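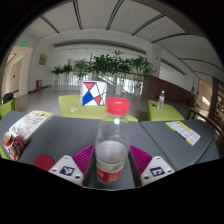 Myung-ja Ko wrote in after the first part of this review to say that a hand-held gripper is only as good as the worst hour of data it produces, and that I should stop quoting the best one. I agree, and the notes below are arranged with that in mind.

The unit under review is the Utside hand gripper, second version, bought at list price in August 2022. It is a tool for recording manipulation examples without a robot present. The operator holds it, does the task, and the camera above the fingers stores what the learning system will later be given as input. The same fingers and the same lens are then fitted to the arm, so that the view at training time and the view at run time match.

Test programme

We recorded 600 episodes with one operator at a time, all of them short pick-and-place tasks with everyday objects: bottles, mugs, boxes, folded paper. Of these, 274 were recorded in the Dunedberg workshop on a plain bench. The rest were recorded in public rooms, with whatever furniture and daylight the rooms had. An episode starts with the gripper open and away from the object and ends with it open again. Anything else was thrown out.

The processing was done with Besiven, which reads the finger markers to recover the opening width and runs the camera tracking to recover the path of the hand. I will not review Besiven here except where the gripper makes its work easier or harder.

Fingers

The soft ribbed fingers are the best part of the tool. They bend around a round object and hold it without much squeeze, which matters on thin plastic bottles. A hard finger dents the bottle, the bottle changes shape in every episode, and the policy learns from a set of bottles that will not exist at run time. The earlier Alvarado gripper on our shelf has flat rubber pads and gave us this trouble often.

The ribs do pick up dust. Wipe them at the start of each session. Grip on smooth labels drops noticeably when this is skipped.

Each finger is held to its plate with screws. They arrived tight and stayed tight on one side. On the other side, one worked loose after a long session and the finger sat at a slight angle for 13 episodes before I noticed it in the width plot. Thread lock should be applied at the factory.

Markers

Square markers on the plates give the opening width. In even light, the width is steady and needs no smoothing. Facing a bright window, the exposure drops and the plates go grey, and the marker on the shaded side is the first to be lost. Besiven fills short gaps by itself. Long gaps end the episode. We lost 89 episodes to this cause, nearly all of them recorded towards glass. Turning the operator away from the window fixes the yield but also removes backlit views from the training set, so I would keep a portion of them and accept the loss.

The printed markers are matt, and should be left that way. A clear protective film was tried and gave glare.

Lens and tracking

The wide lens takes in the object, both fingers and a good deal of the room. Tracking depends on the room. Plants, chairs, signs and printed sheets on a table all give it fixed points to hold on to. A bare wall gives it nothing, and the bench recordings in Dunedberg had a higher rate of tracking failure than the public rooms until we put a patterned cube and some leaflets on the bench.
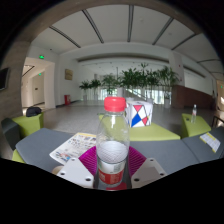 Utside hand gripper holding a capped plastic bottle, seating area and plants behind.

Clear bottles remain a hard case, and the gripper does not change that. Through the plastic, the background moves with the camera and the outline of the bottle is weak. A coloured cap and a label help. With both removed, our trained policy closed beside the bottle far more often. If clear objects are part of the job, record them in several rooms and at several heights.

Handling

The weight is well forward. Up to 13 minutes of steady work is comfortable; after that the wrist starts to roll and the recorded paths get shaky. We swapped operators at that point, and it had the further use of adding some variety in approach angle.

The trigger has a firm spring. Slow closing is easy, slow opening is not, and several operators let go of objects too fast. This shows up in the data as a jump in width at release, and the arm copies it. A softer spring was fitted in November and is worth asking for.

Verdict

Good fingers, sound lens, careless assembly, poor balance. I would buy it again over the Alvarado for soft or thin-walled objects. For boxes and other rigid parts the Alvarado is lighter and the difference in data quality is small - check the screws on either.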